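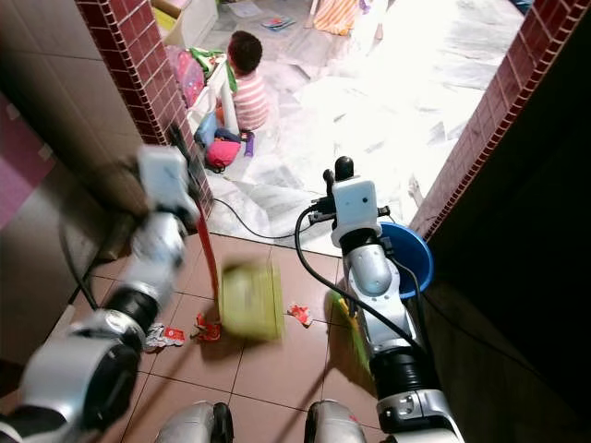 Red-handled dustpan and green broom on the tile, blue basin behind.

Home | Forums | Floors & Tile | Search | Log in

Grout haze that won't quit

skilby_steve
Oct 4, 2020
Regrouted the laundry room and now every tile looks like it was breathed on by a ghost. Mopped four times. The bag says "wipes clean with a damp sponge," which is a lovely piece of fiction. Do I go to acid?

MohamediTile
Sweep first, dry. Half of what you're mopping is loose powder and you're just painting it back on. Then one part white vinegar to four parts water.

hasten36
Please don't put vinegar on new grout. I did that in January and got grout the texture of stale cake. Buy a proper haze remover.

MohamediTile
36, yours was a day old. Of course it crumbled. I've done 40 bathrooms with vinegar.

hasten36
And how many have you gone back to look at?

Brayan Marulanda
What kind of tile? If it's natural stone, skip the vinegar whatever its age.

skilby_steve
Glazed ceramic, grouted nine days ago. Swept it, and got enough powder to start a second laundry room. Trying the haze remover on one corner tonight.

MohamediTile
Enjoy spending the money.

Contact us | © Turex Home Forums | Back to top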